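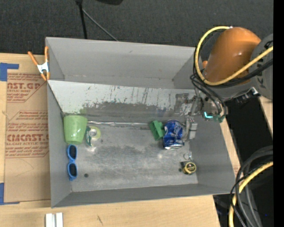 Bin B, gripper up against the blue can. Cup, tape measure and shades still in there.

Push-before-grasp on the clutter bin, first proper numbers

dkubiak
Right, results, sorry for the mess, typing this between runs.

Method in short. Policy gets one look from the fixed camera, picks either a grasp or a short sideways push, does it, looks again. Push is only allowed if the best grasp score is under the cutoff. Everything else same as the May version.

Grasp only: 46 picked out of 100 attempts
With pushes: 59 out of 100

Same objects both times, shaken up and tipped in by hand. Up to 3 pushes before it has to commit to a grasp. No retraining between the two, just the switch turned on.

Biggest gain is stuff lying along the walls. Happy to be told I've done something daft.

asmaa_m
Nice. But what counts as an attempt? If a push doesn't count then your second lot gets free goes.

dkubiak
Attempt = one closing of the gripper. Pushes not counted. I know. Time per object is in the sheet, it's slower, haven't worked out the averages yet

asmaa_m
So it's not the same test then. Grasp only gets one look per attempt, the other gets up to four. Some of that gap could just be the extra looks. Try a run where it looks again without touching anything.

hegazy_m
Don't agree. If nothing moves, looking again gives you the same picture. Fixed camera, fixed lights. What's it going to learn

asmaa_m
Same picture but not same output, the grasp sampler is random. Four draws beats one draw. I've seen that be worth quite a bit on its own.

hegazy_m
ok fair, forgot it samples. Still think most of it is the pushes

dkubiak
Good point, hadn't thought of it. Will do a "look again, do nothing" run. Needs another 100 so don't hold your breath.

Latifa S
How is the can doing? Asking because ours at Ondville got squashed a bit more every day and by the end the grasp numbers on it were better than on the first day. Dents give the fingers something to hold.

dkubiak
It's dented yes. Same can for both sets. Grasp only was run first so if dents help then the push set got the benefit, hmm

Latifa S
That's what I'd worry about. Swap the order or mix the two, one run of each in turn. We went over to mixing and never went back.

hegazy_m
Or use a new can each time. They're cheap

Latifa S
Then you're measuring new cans, and a crumpled one is the harder and more useful case imo. Mixing sorts it without buying anything.

uketti_fan
what's the shiny strip at the back of the floor for? does it do anything to the depth

dkubiak
Crinkly one along the rear edge? Not part of the method. Haven't tested with and without, so couldn't tell you about depth.

uketti_fan
would be worth a check, shiny stuff gave me ghost points all over on my setup. the bottom looks like it reflects a fair bit as well

shaimaa.h
Question on the cup. In your shot it's lying right against the left wall with the sunglasses next to it. Which way does the policy push something like that? If it pushes towards the wall it's stuck for good, surely.

dkubiak
Pushes are meant to go towards the middle of the bin. There's a wall mask, anything that would end within a finger width of a wall gets thrown out. For the left wall it has to get the finger in behind the object and often there's no room. Then it falls back to pushing along the wall, which mostly does nothing. Left wall is the worst spot by a long way, arm comes in from the right so the reach is poor too.

shaimaa.h
So your gain "along the walls" is mainly the right and back walls?

dkubiak
Yeah, should of said that. Left wall barely changed. Will split it out by wall in the next sheet.

shaimaa.h
Please do. I'd put that in the title if I'm honest, "helps where the arm can already reach" is a much smaller claim.

hegazy_m
Bit harsh, it's still 13 more objects out of the bin

shaimaa.h
Not saying it's bad. Saying it shouldn't be sold as a fix for walls. Somebody will read the first post and stop there.

asmaa_m
With Shaimaa on this. Also 13 in a hundred, one set each, one pair of hands doing the tipping. I'd want a second person to load the bin who doesn't know which mode is on. People pile things differently when they're hoping for a result, I do it myself

dkubiak
Fine, all fair. To do list then:
- look again, do nothing run
- mix the modes
- split by wall
- somebody else loads the bin
- strip on / strip off if there's time

Code's on the Cirnisau branch, config is push_v2. Cutoff is hard coded, sorry, near the top of the planner file.

Latifa S
What about the flat things, tape measure and so on? Do pushes help or just slide them about?

dkubiak
Tape measure slides. Sometimes ends up in a better place, sometimes back where it was. The green block is the good one, likes to lean on its neighbour and a nudge frees the pair up.

hegazy_m
Tried push_v2 on the Coelho arm over lunch. Crashes on the first push, wall mask comes back empty. Is the bin size in the config or somewhere else?

dkubiak
Somewhere else, bin.yaml, and it's in metres not mm. Change that and try agian

hegazy_m
That was it. Running now, will post numbers when I've got a full set.

Last edited by dkubiak, 9 Oct 2023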